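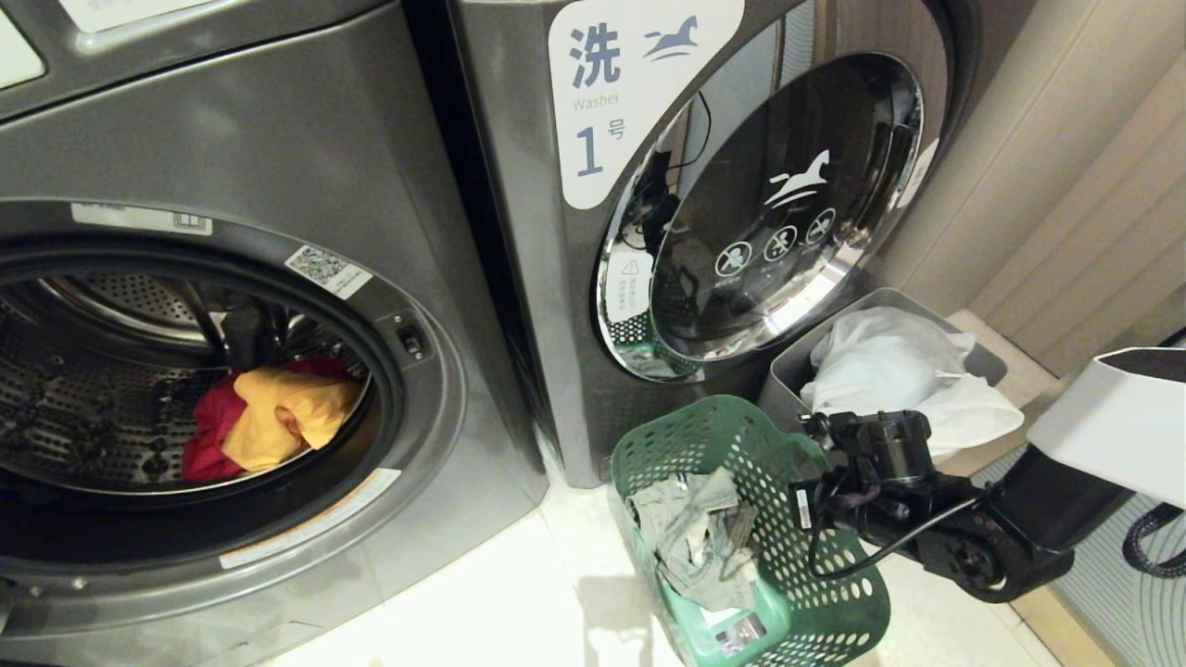
Looking After a Small Boat: Evening Course for New Owners
Handout 4: Antifouling and the underwater hull
Course notes, April 2021

Welcome back! Last session was all about fenders, warps and where to tie things, and we ran out of time before the questions on chafe, so those are carried over to the end of tonight. This handout goes with the session on what happens below the waterline, which is my favourite subject on the whole course. I know that sounds odd. Give it an hour and you may feel the same.

1. What fouling is

Anything left in the sea gets lived on. Within a day or two of launching, a hull has a thin film of bacteria on it, too fine to see but slippery to the touch. Tiny plants settle into that film, and this is the green or brown slime you find along the waterline. After that come weed, barnacles, mussels and the little white tube worms that love propellers.

The slime stage matters more than people expect. A slimy bottom already costs you speed and fuel, and it gives the barnacles a good place to start. Once a barnacle has glued itself down it leaves a ring of hard cement behind even when you knock the shell off, and that ring has to be scraped or sanded away.

How fast all this goes depends on warmth, light, salt and how often the boat moves. A boat in a sunny marina berth that goes out once a month will foul much faster than the same boat on a fast-flowing river mooring. If you keep yours at Rokbridge, the berths nearest the outfall are warmer in late summer and the growth there is really something to see.

2. The main kinds of paint

Hard antifouling. The paint dries to a tough film and the active ingredient (nearly always a form of copper) leaches out over the season. The film stays behind. You can scrub it, and it suits fast motorboats and boats that dry out on mud or sand. The drawback is build-up: after several seasons you have a thick, crusty layer that will start to flake, and then it all has to come off.

Eroding antifouling (also called self-polishing or ablative). The paint wears away slowly as water passes over it, a bit like a bar of soap, and keeps showing a fresh surface. Lovely stuff for cruising boats that get used regularly, and there is much less build-up. Don't scrub it hard, or you will be wiping your money into the harbour.

Foul-release coatings. These are silicone based and very smooth, so growth struggles to hold on and comes off when the boat gets moving. They need a careful first application and they don't suit every boat, but the results on a well-used hull are wonderful.

Copper in epoxy. A long-life coating, put on once by a yard in controlled conditions and then lightly rubbed back from time to time. The cost comes all at once.

One warning to underline. Never put copper-based paint on an aluminium hull, outdrive or saildrive leg. The two metals and the salt water make a battery, and the aluminium loses. There are paints made for aluminium and the tin will say so clearly.

3. Will the new paint stick to the old?

Most people in this room have bought second-hand and have no idea what is on the bottom of their boat. A quick check: rub a small patch with wet abrasive paper. If colour comes off freely into the water, you probably have an eroding type. If very little comes off, it is probably hard. Eroding paint can go over sound hard paint, but hard paint over eroding will let go sooner or later, as the layer underneath is designed to wear away. If you can't tell, use a barrier or tie coat over a well-washed, sound surface and start fresh from there.

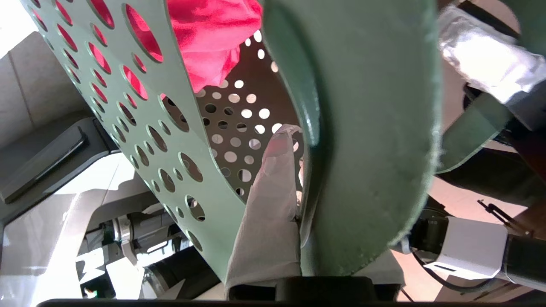 Ask the last owner too! Many keep the empty tin in a shed for years, and a photograph of the label saves a great deal of guessing.

4. Preparing the hull

Pressure wash as soon as the boat is out. Slime comes off easily while it is still damp and turns to something like cement if you leave it for a week.

Always sand wet. Dry-sanding old antifouling throws poisonous dust into the air, and that dust goes into your lungs, your neighbour's cockpit and the ground under the hull. Wear goggles, gloves, a proper mask and overalls with a hood. Put a sheet down and collect what falls. Most yards now insist on this and will stop you working if you haven't done it.

For a light rub-down, 80 grit used wet will do. If you are fairing a bare epoxy primer, go finer, and leave the 280 for the boot top and the topsides, where you want a smooth finish. On the bottom itself a slight key helps the paint grip.

Scrape loose edges until you reach paint that won't lift. Feather the step with abrasive paper and spot-prime any bare patches. Mask the waterline with low-tack tape, and mask the anodes, the log impeller and the earth plate. A painted anode does nothing at all, and we find one on nearly every spring walk round the yard.

5. Putting it on

Stir for far longer than feels sensible. Copper is heavy and sits at the bottom of the tin in a thick sludge. Five minutes with a flat stick, lifting from the bottom, and again every time you refill the tray.

Use a short-pile roller and a cheap brush for the fiddly bits. Do not thin the paint to make it go further. The whole point is the thickness of the film, so work out the wetted area of your hull first and make sure that amount of paint has gone on by the end.

A rough sum for a medium-displacement cruising yacht, in metres:

waterline length x (beam + draught) x 0.75 = area in square metres

Try it on your own boat before next time and bring the answer. Then divide by the coverage figure on the tin and multiply by the number of coats.

Two full coats everywhere, and a third on the places that work hardest: the leading edges of keel and rudder, the trailing edges, and a band along the waterline where there is most light. Check the tin for the shortest and longest time allowed between the last coat and launching. Some eroding paints can wait for months, others can't.

Pads under the props or cradle are always a nuisance. Speak to the yard about painting those patches while the boat hangs in the slings, and never move a prop yourself.

6. During the season

Go out! A good long sail is the best cleaning there is. If slime does build up in spite of that, a soft cloth or sponge will usually shift it from a hard coating. Check your harbour's rules on in-water cleaning first, as many places do not allow it.
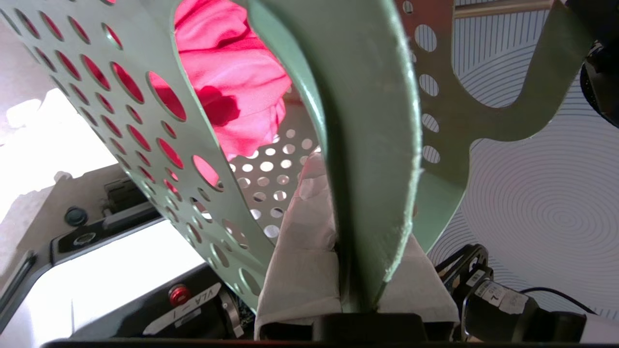

Pink-red cloth in a sage-green plastic laundry basket.

7. Worked examples for the practical

The practical takes place in May on the hardstanding, weather permitting. We have the use of 3 boats, each at a different stage:

Sundora: long-keeled, with many seasons of hard antifouling that is starting to flake. We will decide together whether to patch or strip.

Cartwright: a small open workboat that dries out twice a day on shingle. Think about which paint type would last five minutes there and which would last a season.

Starance: a fin-keeled cruiser with a saildrive. Look closely at the leg and write down what you would and wouldn't put on it.

Bring old clothes, a hat you don't care for, gloves and your own goggles. Masks and abrasive paper will be there on the day. Leave 40 minutes at the end for clearing up, as every scrap of used tape, tray and roller goes in the yard's hazardous waste bin and the sheets have to be folded inwards.

8. To do before the next session

Work out the wetted area of your own boat using the sum in section 5.

Find out what is on the hull now, or do the rub test if she is ashore.

Look at your anodes and note how much is left. We start on those next, along with stern gear and seacocks, so have a look at where your seacocks are while you're down there and see whether the handles turn.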